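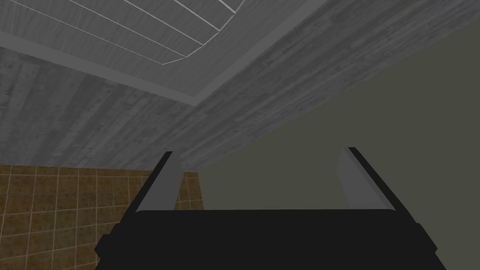 Wrist view from the sim, gripper pointed up at the ceiling, fingers open, nothing in them.

Notebook, August 2023. Open day, sim corner.

Writing this up while my feet still hurt. We had the sim running on the big monitor by the door, and the real arm going in the back bay with Lahcen on the e-stop. I was on sim all day, so that's what these notes cover. Lahcen, add yours underneath, please, I only heard the back bay through the wall.

Setup was the Dotwood scene pack on the left screen and the wrist view on the right. I'd planned on starting everybody in the kitchen layout, but the loader kept picking rooms by itself (the shuffle flag was still on from Nusrat's batch, my fault for not checking) so the first group got the room with the brown tile and the olive wall. Kept it. People liked that it looked like a room somebody might have picked out paint for.

The wrist view confused everyone at first and then they loved it! You're sitting right behind the fingers, so when the hand tips up you get ceiling and the tops of the walls and no floor at all. One kid asked if the robot was lying down. I said the arm was just aiming its hand up, and he did the same thing with his own hand and held it there for most of the demo. I'm stealing that for next time, have everybody do it with their hand before they touch the controller.

Things people asked, more or less in order:

Why is the ceiling made of wood? Ro-un thinks the pack just assigns a plank texture to anything flat and horizontal. I said I'd check. Still haven't.

Is it a video? No, it renders as you move. Visitación let a couple of them drive the wrist and that settled it faster than my explanation.

How many rooms are there? We load 149 right now. The man who asked wanted 1000. Me too.

Does practice in here help the real one? Long answer, I rambled. Short version for the next person on shift: it helps with reaching, less with grasping, and contact is where we lose it. Pornthip says this much better than I do and should get that question in November.

Stuff that broke: the viewer froze 3 times, always when somebody hit reset while the wrist was still moving. Restarting took 90 seconds, which feels like a year with a crowd standing there. Visitación filled the gap with the spare finger pads, passing them around and letting people squeeze them. We got all of them back except one. If you find a gray pad in a coat pocket it belongs in the Herath drawer.

Also the corner where the walls and ceiling meet is a really handy thing to aim at. I started telling people "put the corner between the fingers" and even the shy ones got it in a try or two. Much better than "move the wrist around a little," which was my line all morning. I want a proper version of this as the first task, with a little sound when you hold it there.

Two people from Plukside stayed through lunch and wanted to talk joint limits. Nice folks. I gave them Nusrat's email, sorry Nusrat.

To do before November:
turn off shuffle in the demo config
lock out reset while the arm is moving
ask Ro-un about the plank thing again
a second controller, the line was too long
water for whoever is talking

Lahcen, your turn.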